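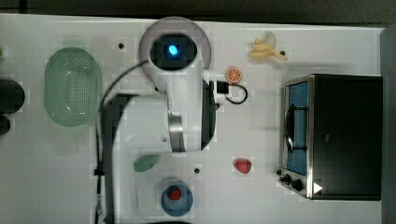

*Figure 1. The tabletop kitchen cell, seen from overhead, with the arm, toaster oven and toy food items.*

# Can a Fixed Arm Put Away the Groceries? Final Report, Kitchen Chores Group

Submitted May 4, 2023

## 1. Purpose

The project asked whether a single fixed arm can carry out short kitchen chores without help from a person. The work began in September under the Skarnport student laboratory program. Three chores were studied: placing a food item in a bowl, moving an item from the table to the colander, and opening the toaster oven door.

## 2. Setup

The arm is mounted at one side of a white table. The toaster oven stands at the other end of the workspace from the colander, so that a full chore requires the arm to cross most of the table. Toy food was used throughout. The banana, orange slice, strawberry and leaf differ in shape and thickness, and the flat leaf was included as the hard case.

Control software was written by the group on top of Kudo, the planning package used in the department. Trial records were kept in Olleck.

## 3. Method

The group ran 600 trials. Of these, 500 were placing trials, divided between the bowl and the colander, and the remainder were door trials. Items were moved to new positions after every 10 trials. A trial counted as a success only if the item came to rest inside the target, or if the door was left fully open, with no person touching the table.

## 4. Findings

Placing in the bowl was the most reliable chore. Rounded items were picked up well from most positions. The banana was often gripped too close to one end and turned during the move — a fault that better grasp planning should reduce.

The leaf was the weakest item. The fingers tended to slide over it or push it along the table, and slower approach speeds brought little improvement.

Door trials gave mixed results. The arm usually reached the handle, but it followed the arc of the door poorly and released early. The group considers this a control problem and does not believe a stronger arm would solve it.

## 5. Discussion

The results support a limited claim. A fixed arm can handle simple placing chores on a tidy table, provided that the items are known in advance. It cannot yet be trusted with a full sequence, where one missed grasp spoils every later step. Real food, which bruises and leaks, was outside the scope of the study.

A second set of trials is proposed at the Skustusent workshop, with a softer finger surface and a revised door routine.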